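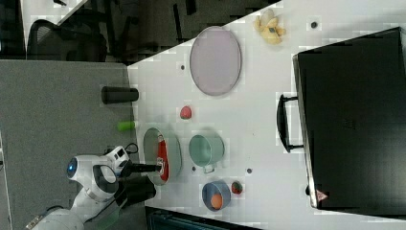
Culstead Early Learning Exchange
Forum > Equipment and Rooms > Play kitchen contents
Topic: Standard list for the pretend kitchen table

bustton_programs
Posted in August, 9:14 a.m.
Our center is revising its contents list for the pretend kitchen. The present draft allows one oval plate, one colander, one cup, one bowl and a selection of play food, with a ceiling of 30 pieces per room. Members are invited to comment before the draft goes to our 572 enrolled families.
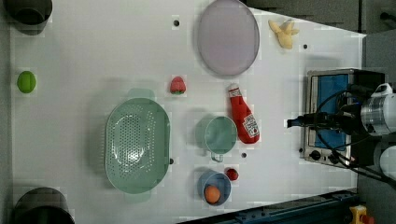
The draft also specifies that a toaster oven, where provided, be placed at the side of the table and kept clear of the serving pieces. We would welcome views on this point in particular.

hoxha_lane_center
Posted 10:02 a.m.
We support the ceiling. Our rooms formerly held 149 pieces each, and cleanup ran well into the rest period. We do not support the single bowl. Two children cooking together will each require one.

bustton_programs
Posted 10:40 a.m.
The comment regarding bowls is noted.

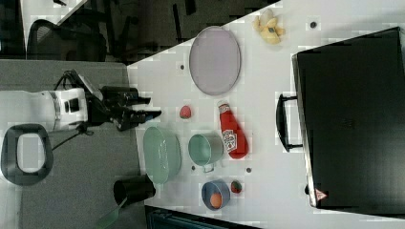

Oval plate, ketchup bottle, basket, green pot and blue bowl.

drarow_room4
Posted 11:25 a.m.
With respect, I disagree with the inclusion of branded items. A plain red bottle serves the same purpose, and our handbook has excluded commercial labels for several years.

hoxha_lane_center
Posted 11:51 a.m.
Our experience differs. Children recognize a familiar label long before they can read it, and several of ours have begun asking about the letters.
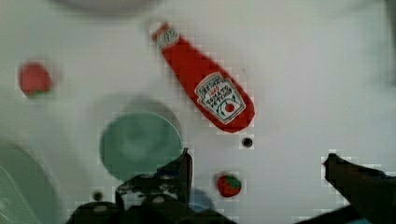

A label that says HEINZ and TOMATO KETCHUP gives staff five capital letters to begin with, and the small printed tomato beneath supports the meaning. I would retain it.

drarow_room4
Posted 1:08 p.m.
That is a fair literacy argument. It does not change our policy, but I withdraw the request that the list prohibit such items outright.

bustton_programs
Posted 3:30 p.m.
The next draft will permit a second bowl and leave labels to each center. Comments on the toaster oven remain open. Please keep replies under 2000 characters.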